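Two-arm cell: planner treats the fruit basket as a solid box

Asked by Teresa Mac Giolla, December 2024

Both arms share one planning scene. The basket is a single collision box, so any grasp pose below the rim is rejected. With the box removed, plans pass straight through the walls. Planner timeout is 320 ms.

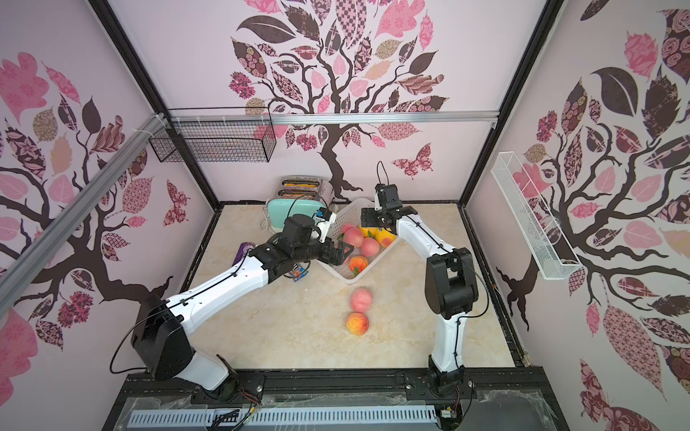

Fixed camera, both grippers over the basket

Answer 1
Raise the timeout. Worked for me.

Answer 2 – Benjamín Pereyra
A longer timeout won't help if the goal itself is in collision. Model the basket as five thin boxes – four walls and a floor – and allow finger contact with the fruit only. Keep arm-to-arm checking on. The wrist view needs masking too, or the other gripper ends up in the fruit point cloud.

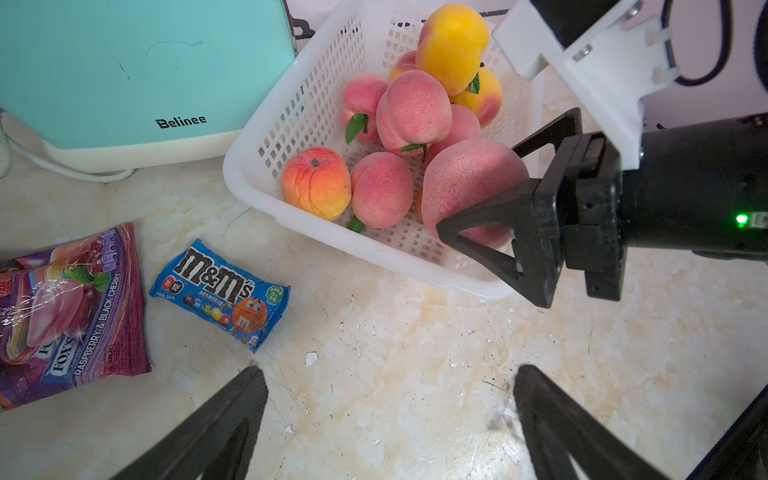
Wrist view: other arm's gripper on a peach

Project the other arm's link meshes into the depth image and pad the mask by 9 pixels.

Comment from the asker: five boxes fixed the rejections. Mask still to do.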